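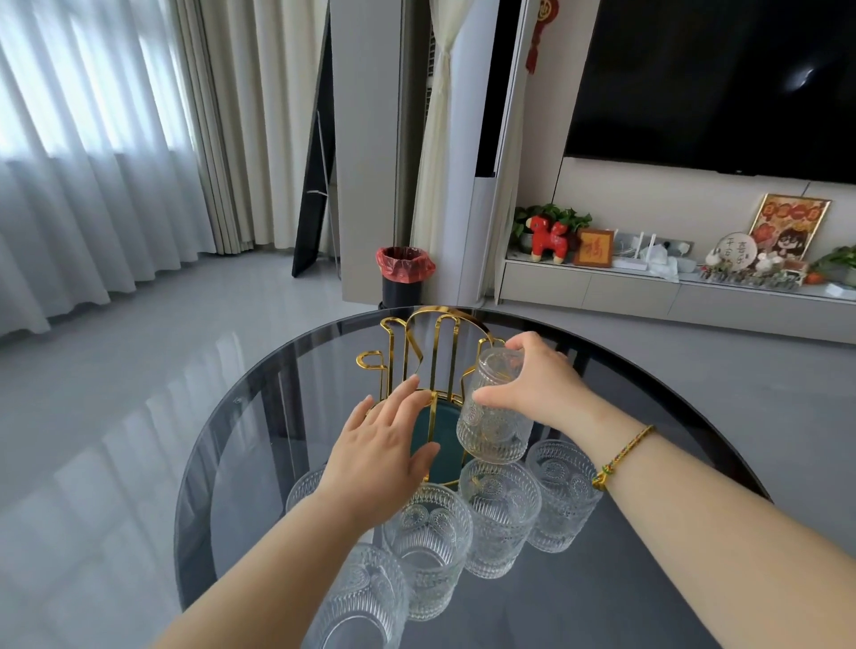 *Fig. 4. Placing a tumbler on the rack.*

## 4. Registering a household for liver screening

This section covers entry of a new household in the Ruveck field register. Complete it before any samples are labeled. Screening results cannot be attached to a person who has no household record.

**Before you start**

- Tablet charged to at least 30 percent
- Village list loaded (see Section 2)
- Consent forms in the local language
- One sheet of household labels

### 4.1 Create the household record

1. Open **Register** and tap **New household**.
2. Select the village. If the village is missing, stop and contact the district data desk. Do not pick a neighboring village.
3. Enter the eight-digit household number from the label sheet.
4. Enter the name of the head of household as written on the identity card.
5. Tap **Save**. The status line changes to *Open*.

> **Note:** The register holds up to 3,952 households per tablet. When the limit is reached, **New household** is grayed out until the tablet is synced.

### 4.2 Add household members

1. Tap **Add person**.
2. Enter given name, family name, sex and year of birth. Where the year is unknown, enter the age and tick **Estimated**.
3. Fill in the diet and water questions. *Declined* is a valid answer. Blank is not.
4. Record any past treatment for parasites, with the month if known (for example, January).
5. Repeat for each person who sleeps in the home.

A household can hold 13 members. For larger households, open a second record and link the two under **Options > Linked homes**.

### 4.3 Record consent

1. Read the consent text aloud in full.
2. Have each adult sign or place a thumbprint on the paper form.
3. Enter the form number in the **Consent** field.
4. For a minor, enter the form number of the parent or guardian.

> **Caution:** Do not enter a consent number before the form is signed. Numbers entered in advance cannot be edited in the field and must be voided by a supervisor.

### 4.4 Close and sync

1. Check that each person shows a green mark.
2. Tap **Close household**.
3. Sync at the end of the shift. Keep the tablet awake until *Transfer complete* appears.

If the sync stops with error 8, restart the tablet and try once more. If the error returns, write down the household number and report it to Lutfa Dewan at the data desk.

Section revised 27th July, K. Negussie. Continue with Section 5, Sample labels.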